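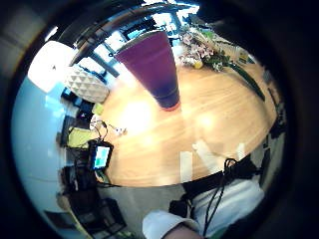

Keeping a bunch of flowers on a shared desk without it tipping over

Print this page
E-mail this to a friend

Posted by Poonam Sengar, 26 February 2018

I would like to keep flowers on my desk at work and need advice on the vase and where to put it. The bunch is a mixed one, pale pink star-shaped flowers with some cream and white ones, a round yellow one low down, and tall beige dried stems that stick up well above the rest. The vase I have is small and green. I like it and it doesn't take up much room, but with the dried stems in, it looks top-heavy to me.

The other vessel I could use is a tall purple tumbler. It tapers, wide at the top and narrow at the bottom, so I am not sure it would be any better. I also drink out of it, so I'd have to buy another.

The desk is wooden and it is never clear. There are cables all over the left side, a lamp in the far corner and usually a couple of bottles. Monitors on the desks next to it. If a vase went over it would be into the cables, and I share the space so it wouldn't only be my things that got wet. There is strong light from the windows as well.

What I want to know is:

Is there a way to make a small vase steady enough, or should I give up on it?

Do I put water in at all when some of the stems are dried?

Does it matter how close it stands to the window or to the lamp?

I don't want to cut the dried stems right down, the height is what I bought them for. Thanks.

Marius Dinu

Get a heavier vase. Anything with a wide flat bottom. I've got a square glass one from Clano that has been on my desk at Femorville for years and has been knocked plenty of times. Never put flowers in a tumbler you drink from, some of them are not good for you even after washing.

Zamfira Surdu

You can keep the small one. I did the flowers for our reception for two years with vases not much bigger than a mug and they stay up if you load them properly.

First, weight in the bottom. Clean pebbles or glass beads, to about a third of the way up. Wash them first or the water goes cloudy the next day. Put them in before the stems, and lower them in by hand if the vase is glass or thin china.

Then the order of the stems. Lay the whole bunch down on the table and sort it before you put anything in. If you take it out of the wrapper and push it in as it comes, the tall bits nearly always end up together on one side, and that is what pulls it over. Start with the green stuff and the short flowers, leaning out over the rim all the way round so they cross inside. The tall dried ones go in last, down through the middle, where the others will grip them.

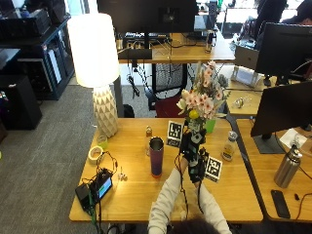
Hold the vase low down with one hand while you do the tall ones and turn it a bit after each stem. Once they are all in, let go and give the desk a nudge with your hip. If it rocks, take out the tallest and trim 2 cm off, then try again. I know you don't want to cut them but a couple of centimetres won't show. As a guide I try to keep the top of the bunch under 30 cm for a vase that size, and I go over that only if it's somewhere out of the way.

On water: the fresh ones need it and the dried ones don't. Dried stems go soft and brown at the ends if they stand in water for long, and they can smell. Either wrap the bottom few centimetres in tape, or keep the dried stems shorter than the fresh ones at the bottom end so they rest on the pebbles above the water line. The second way is neater, but you have to top up little and often. A small vase with a full bunch in it can need filling every day.

I'd move the cables before anything else. Clip them along the back edge if you can. Saucer under the vase either way, with a lip on it. It won't hold a full spill but it catches drips, and it saves the wood from rings.

Change the water completely every other day and you should get roughly 7 days out of the fresh ones. The dried ones you can keep and use again with the next bunch.

Yusri Osman

Agree with most of what Zamfira says, but I don't like pebbles in a narrow vase. They scratch and they are a pain to get out. I use a blob of florist's putty on the bottom of the vase, stuck to a saucer. Sorkitz do one that peels off varnished wood without a mark, though try a bit at the back first.

For the window, direct sun through glass finishes off pale flowers quickly, and the colour goes from dried stems too. Put it on the side of the desk that gets the least of it. Lamps depend on the bulb. An LED gives off hardly any heat. An old type bulb does, and dried grasses near one is a bad idea, so leave a good gap and turn it off when you go home.

Also don't put it between you and whoever sits next to you. Ours got moved three times in one week by people trying to talk to each other, and it was the moving that spilled it.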